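2 Jun 2024

Back at the Golton primers. Box two finished before lunch, box three opened and left on the trolley with a slip in it. The running total of catalogued items stands at 436, which is further than I expected to be at the start of June and still little more than half of the 800 in the deposit list.

The list itself is unreliable. It was typed up from an older handwritten register, and whoever typed it took every separate gathering for a separate book. I have now found two cases where three entries turn out to be one spelling book that has lost its stitching. I have kept the old numbers in the notes field and given the reunited copy a single new one. Griet Cuypers wants the old numbers searchable, so they go in without punctuation.

**Hornbooks and battledores**

No hornbooks in box two. There are four battledores, all of the folded card kind with a flap, all late. The alphabet is set in upper case and lower case in two blocks, with a picture to each letter. Three of them keep I and J as one letter and print U and V separately, which is the wrong way round for the date I had pencilled in. The fourth has all twenty-six. I had assumed that the merged I/J would drop out first in the cheap formats, and it seems to have hung on longest there, presumably as the blocks were already cut and the printer had no wish to pay for new ones. I need more than four before I write that anywhere but here.

The order of the picture words is worth a table. A is an apple in two and an archer in the others. X is Xerxes in all four. Q is a queen throughout. The rhyming couplets are shared between two of the sheets word for word apart from the line for N, where one has "nurse" and the other "nut". Same couplets, different imprint. Either a sale of stock or plain copying. Checked the ornaments at the foot: different, and the rule is a different weight. Copying, then, for the moment.

**Syllabary pages**

The spelling books proper all follow the usual run: alphabet, then ab eb ib ob ub, then ba be bi bo bu, then words of one syllable, then short moral sentences, then longer words divided with hyphens. What varies is where the division falls. The older ones divide by sound after the vowel (fa-ther, ta-ble) and a later group divides by the root where there is one. I have been recording this with a code in the collation note, D1 and D2. There is one book that does both, D1 as far as the words of three syllables and D2 afterwards. The paper changes at the same place. I would guess it was made up from the sheets of two editions. The signatures run on without a break, so someone took care over it.

Long s: present in the alphabet table of seven books whose own text does not use it. The children were being taught a letter they would meet in the family Bible and nowhere in the primer. One copy has it struck through in ink in every line where it appears, with the round s written above in a neat adult hand. Recorded as annotation, hand unknown.

**Buchanan's bibliography**

Went through the Buchanan entries again for the Scottish items. He gives format, number of leaves and the library, and very little on contents. His leaf counts include the wrappers in some places and leave them out in others. I could not find a rule. For our copies I am giving leaves and wrappers separately, always in that order, and putting his figure in brackets after. Where ours is short by one or two leaves I am not calling it imperfect until I have seen another copy.

Item 12 in his list is the one with the catechism bound in at the back. Ours lacks the catechism but has the catchword for it on the last page, so it was issued with it and lost it afterwards. There is glue on the inside of the spine that is newer than the sewing. Added to the repair list, low priority.

**Software**

Neltodano was slow all morning. The record form now saves on leaving a field, which is good in principle, and means that half-typed shelf marks get into the index. I have gone back to drafting in a plain text file and pasting in. Characters affected when pasting: long s, the two ligatures ct and st, and the pointing hand. The first three survive. The hand comes through as a question mark. I have used [manicule] in square brackets and told Griet so that she does the same in the Dutch set.

Tamumton is still the better tool for comparing woodcuts. It lines up two scans and fades from one to the other, and a crack in the block shows up at once. Ran the N cut from both battledores through it. The nut has been recut on the same block size, and the border round it has a nick in the lower right that is missing from the nurse. It does not settle which came first. A later impression can have a nick and so can an earlier one from a different block.

**To do**

- Box three, first tray only. The second tray has the loose engraved copybook sheets and needs its own folders.
- Ask Griet for her D1/D2 figures on the Dutch spelling books, if syllable division is recorded there at all.
- Retype the I/J note with imprint dates once those are confirmed.
- Draft of the handlist introduction is due in October. At present it consists of a heading and roughly a page on paper stock, most of which ought to go in an appendix.
- New pencils, 2B. The ones in the reading room tray are too hard and mark the page below.

Stopped at five. Room was cool, reading on the gauge unchanged from the morning. Left the weights and the foam wedges on the side shelf.
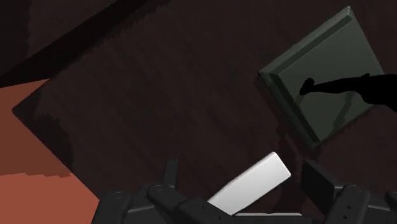

*Brown wood grain and an orange-red surface, rendered.*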